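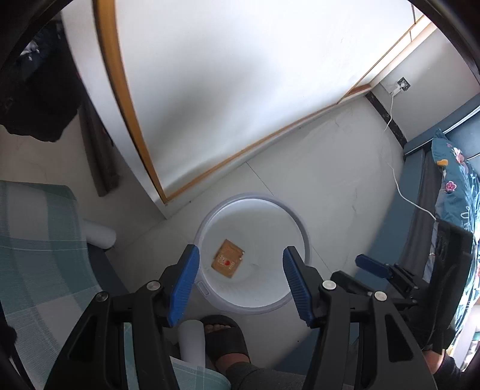

Vol. 16, p. 672

Teaching by demonstration

Teaching by demonstration is the name for showing a robot a job instead of writing out every move in code. You do the job, the machine gets a record of it, and later it has a go at copying you. I've been writing these entries for the Flokbridge household encyclopedia for a good while now, and this is the one I've most looked forward to (my editor, Vratislav Halás, will say it shows!).

There are a few ways to go about it. The oldest is to grab the robot's arm and push it through the motions, which programmers call kinesthetic teaching. It's lovely and direct, but a big arm is heavy and your shoulder knows all about it by lunch. The second is remote control, or teleoperation, where you sit at a set of handles, or a smaller copy of the arm, and the real one follows along.

The third is my favourite: the hand-held gripper. You carry the fingers around yourself, with a camera riding along, and leave the rest of the robot out of it. That means you can work in an ordinary bedroom, with a plaid chair on one side and floral bedding on the other, and a small brown packet in a white bucket on the floor makes a perfectly good subject. Soft-looking coloured pads on the fingertips are common, and the ones here are blue and ribbed.

Bogdan Gavrilă, who taught me at Plarnley, had us record 300 tries at a single pick-up before he'd look at any of them. I thought he was being mean. Then I watched mine back and saw that I'd come in from the same side every single time, so a robot learning from me would have been lost the moment the bucket moved. Vary your approach, move the furniture, change the light!

Slow down, too. Beginners snatch at things, and a snatch is hard to copy. Open the fingers wide, line them up, close gently and lift.

See also: Grippers; Imitation learning; Remote handling; Šindelář method.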